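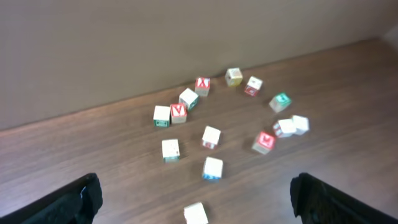

I finally got round to the alphabet blocks, which had been in a shoebox in the hall cupboard since we moved to Tirkville. I bought them second-hand in March from a man called Yevhen Vasylenko, who wanted 700 for the lot and took 500 when I pointed out that it wasn't a full alphabet any more. Fair enough on both sides, I think.

They're the plain old sort. Pale wood, coloured letters, borders on the faces. Some of the letters have kept their colour better than others. The reds and greens are still strong and a couple of the blocks have gone quite faint, at least on the sides I looked at first. I left those the way they are. I thought about repainting them, but my hand isn't steady enough for lettering and I'd rather have a faint letter than a wobbly one.

Cleaning took most of the afternoon. A barely damp cloth, a drop of dish soap, then a dry cloth straight after. Don't soak them. I did that years ago with a different set and the grain came up rough as a cat's tongue, and then I had to sand every side and lost half the colour doing it. An old toothbrush is good for the grooves around the borders.

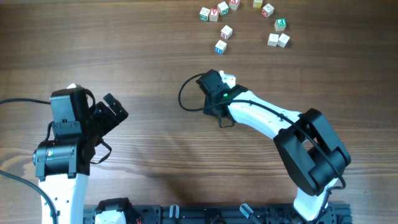 Blocks on the big table, reds and greens mostly.

After that I went over the corners with 240 grit, only where I could feel a splinter, and left the faces alone. No oil or wax this time. My niece's little one is 21 months and everything still goes in the mouth.

Storage is the part I haven't sorted out. The shoebox is falling apart. Ustyna has a drawstring bag from Klinhom that she says would do, but bags end up under the couch in our house - I'd like something with a lid that sits flat on the shelf. I measured the shelf and have 6 inches of height to play with, so a shallow box would fit if I shift the puzzles over.
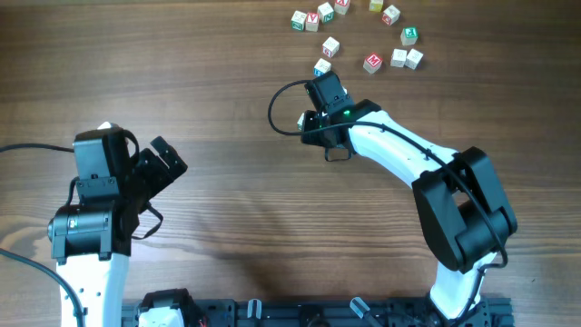 Maricruz Espinoza wrote: We keep ours in a cookie tin and it's been fine, but line the bottom with felt or the noise will drive you up the wall. Also check the thrift store for odd blocks. I filled in two missing letters that way and the colours were close enough.

I hadn't thought of felt. There's a scrap of it left over from the chair legs, so I'll try that first and look for a tin on the weekend.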